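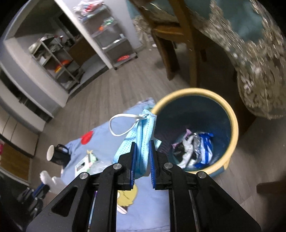 `clamorcombe-tidy`는 손에 쥐고 쓰는 두 손가락 그리퍼로 모은 방 정리 시연 데이터입니다. 바닥에 널린 것을 집어 쓰레기통에 넣는 일을, 사람이 수없이 되풀이한 기록이라고 보시면 됩니다. 수집에 참여한 사람들의 자기 집 정리 습관에는 아무런 개선이 관찰되지 않았습니다.

마지막 수정: 2019년 5월 16일

## 한눈에 보기

| 항목 | 내용 |
|---|---|
| 시연 수 | 600 |
| 수집 장소 | 가정집 11곳 |
| 영상 속도 | 초당 10프레임 |
| 판본 | 2 |
| 시점 | 그리퍼에 달린 카메라 |
| 주관 | Mundska |
| 라벨 도구 | Hita |
| 학습 코드 | Nava (별도 저장소) |

## 왜 만들었나

첫 판은 실험실 책상 위에서 모았습니다. 배경은 흰색이었고, 물건은 전부 나무 블록이었고, 정책은 나무 블록을 집는 데 대단히 능숙해졌습니다. 그런 다음 거실에 데려갔더니 무늬 있는 담요 앞에서 멈춰 섰습니다. 담요에 인쇄된 동그라미를 집으려고 한참 애쓰는 모습은 팀 내부에서 아직도 회자됩니다.

그래서 2판은 사람이 사는 집에서 모았습니다. 담요, 의자 다리, 레이스 식탁보, 옆으로 누운 머그잔까지 있는 대로 두고 찍었습니다. 배경을 치우면 데이터는 깔끔해지지만 우리가 풀려던 문제도 같이 치워집니다.

## 수집 방법

1. 수집자는 그리퍼를 쥐고 대상 위쪽에서 천천히 접근합니다.
2. 파란 패드 사이에 물건을 물립니다. 얇은 천은 가운데를, 봉지는 접힌 모서리를 권장합니다.
3. 쓰레기통 입구 위까지 옮겨서 놓습니다. 던지지 마세요. 멋있게 들어간 것도 안 됩니다.
4. 손을 처음 위치로 되돌린 뒤 녹화를 끝냅니다.

실패한 시연도 지우지 않습니다. 떨어뜨렸다가 다시 집었다면 한 시연으로 이어서 기록하고 `retry` 값을 올립니다. 다만 전화를 받으러 나간 구간은 재시도로 치지 않으며, 잘라냅니다.

## 폴더 구조

```
clamorcombe-tidy/
 demos/
 <demo_id>/
 video.mp4
 pose.csv
 grip.csv
 meta.json
 splits/
 train.txt
 val.txt
 LICENSE
 README.md
```

`pose.csv`는 그리퍼의 위치와 자세, `grip.csv`는 손가락 사이의 벌어진 폭입니다. 둘 다 영상 프레임에 맞춰 정렬해 두었습니다. 정렬 스크립트의 첫 버전은 시간을 거꾸로 맞추는 재주가 있었으니, 1판 파일과 섞어 쓰지 마세요.

## `meta.json` 항목

- `object`: 집은 물건의 종류. `mask`, `wrapper`, `packet`, `bag`, `other` 중 하나입니다.
- `target`: 놓은 곳. 대부분 `bin`입니다.
- `surface`: 물건이 처음 있던 바닥. 담요 위였다면 `blanket`, 맨바닥이었다면 `floor`.
- `retry`: 다시 집은 횟수.
- `result`: `done` 또는 `fail`.
- `note`: 수집자의 메모. 대체로 비어 있고, 비어 있지 않으면 대체로 불평입니다.

`other`가 생각보다 많습니다. 집집마다 정체를 합의할 수 없는 물건이 꼭 나왔고, 라벨 회의가 길어지는 날에는 `other`가 가장 따뜻한 낱말이었습니다.

## 유난히 어려운 물건

**일회용 마스크.** 몸통은 잘 잡힙니다. 문제는 귀끈입니다. 가늘고 제멋대로 휘어서 손가락이나 쓰레기통 테두리에 걸리기 쉽습니다. 손가락을 벌렸는데도 마스크가 매달려 있으면 놓은 것으로 치지 않습니다. 그리퍼를 살짝 흔들어 떼는 동작은 허용하며, 이 동작도 궤적에 그대로 남겨 두었습니다.

**포장 비닐.** 조명에 따라 보였다 안 보였다 합니다. 투명한 것은 사람도 놓쳤습니다.

**작은 봉지형 포장.** 쓰레기인지 아닌지가 모호합니다. 내용물이 남은 것은 대상에서 빼는 것이 원칙이지만 영상만으로는 판별되지 않는 경우가 있어, `object` 라벨은 수집자의 판단을 따랐습니다.

**머그잔.** 대상이 아닙니다. 누워 있어도 아닙니다. 컵류를 쓰레기통에 넣은 시연은 학습 목록에서 제외했고, 해당 수집자에게는 컵의 용도를 다시 안내했습니다.

## 알려진 문제

- 그리퍼 본체가 화면 아래쪽을 많이 가립니다. 본체 뒤에 있는 물건은 안 보이는 채로 지나갈 수 있습니다.
- 쓰레기통이 이미 차 있는 시연과 거의 빈 시연의 비율을 맞추지 않았습니다.
- 오른손잡이 수집자가 훨씬 많습니다. 왼쪽 접근이 필요한 배치에서는 성능이 떨어질 수 있습니다.
- 담요 무늬를 물건으로 착각하는 현상은 줄었지만 사라지지 않았습니다. 만화 캐릭터 무늬에 특히 약합니다.
- 소리는 수록하지 않았습니다. 들어서 도움이 될 내용이 없었습니다.

## 개인정보

얼굴, 우편물, 약 봉투의 이름이 찍힌 구간은 공개 전에 가렸습니다. 빠뜨린 부분을 발견하면 이슈에 화면을 붙이지 말고 `demo_id`와 프레임 번호만 적어 주세요. 거주자가 철회를 요청한 시연은 다음 배포에서 빠지며, 번호는 재사용하지 않습니다.

## 사용 조건

연구와 교육 목적의 사용은 자유입니다. 재배포할 때는 이 파일을 함께 넣어 주세요. 사람 없이 움직이는 로봇에 바로 올리는 용도로는 검증하지 않았습니다. 버리면 안 되는 물건의 예시가 부족해서, 이 데이터만 배운 정책은 세상 대부분을 쓰레기로 볼 가능성이 있습니다.

## 다음 판

6월에 검증용 목록을 다시 나눌 예정입니다. 같은 집이 학습과 검증 양쪽에 들어간 경우를 찾았고, 덕분에 우리의 훌륭했던 검증 점수도 함께 조정될 것 같습니다. 새 목록이 나올 때까지는 `val.txt` 결과를 논문 표에 넣지 않기를 권합니다.

오류 제보는 저장소 이슈로 받습니다. 제목에 `demo_id`를 적어 주시면 답이 빨라집니다.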